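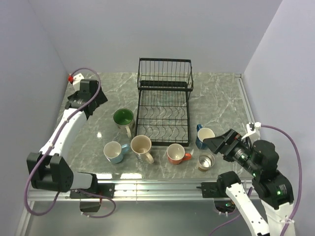 What does a two-arm robot cell have to get right to load a dish rack with mugs?

Mostly the handle. The cup body is easy to find and easy to reach. The handle decides which approach angles are open, which arm takes the job, and how the mug has to be turned before it goes down on the wires.

I spent Saturday afternoon at the Dorico open day and came home with four pages of notes, most of them from the mug station. Dorico shares a building with Pagano, who make fixtures, and visitors were let through both shops. I skipped the Pagano side apart from a quick look at their clamps.

The mug cell is called Wotora. It has two arms on a rail along the front, walls on three sides, and a gray veined work surface of the sort you would find in a kitchen. Parisa Shokri ran the demonstration. I asked about the surface first, having lost a lot of time to shiny tabletops in my own garage setup. She said the veins and the reflections are the point. An earlier version of the cell used a matte white board, and the policy trained on it did badly the first time anyone moved it to a real counter.

The task is simple to state. The rack starts empty, the mugs start on the surface around it, and the arms put the mugs in the rack. Between runs an operator moves the mugs to new positions and turns the handles. In one layout the light blue mug had its handle to the right, the green one had its handle toward the front, and the dark blue one by the front right corner of the rack had its handle toward the upper left. That is three different wrist problems before you get to the orange-red mug, or the small metallic cup, which doesn't look to have a handle at all.

Training data comes from teleoperation. Each session is a fixed block of episodes, and the current model was trained on 298 of them after review. Shokri said they had set out to collect 1,000 and stopped early when the rejects started to share a cause. In those episodes the operator had started the grasp before the fingers were clear of the next mug. They changed the instructions to operators and started the count over.

I asked for cycle time. The figure on the handout is 33 seconds per mug, measured from the first arm motion to release. It does not include the reset. I would like to see a number with the reset in it, but I have never put that number in my own write-ups either.

Some notes on the hardware, for those who asked in the comments last time:

The fingers are flat and dark, with a wedge profile. The wedge gets in beside the rim of a mug when there is a neighbor close by. It also hides part of the rim from the overhead view, so the policy is working with a partial outline at the moment of contact.

Cable runs are purple and left in wide loops outside the joints. I have always tied mine down tight and I have replaced two this year. I'm going to copy the loops.

Both arm bases mount on plates on a grooved metal rail. Sem Van der Linden, who built the frame, told me they reposition the bases by hand and recalibrate, which takes him most of a morning.

The rack is a stock wire one, black, with wavy wires forming plate slots in the lower section. Thin black wire is hard on depth cameras. I asked whether they had tried a thicker rack and was told that they had, and that it was too easy.

The handout also lists 138 evaluation runs but gives no breakdown by mug. I asked for one by email and will add it if it comes. The next open day is in August at the Jusdale site, with a drawer task in place of the mugs. Sign-up is through Dorico's front desk.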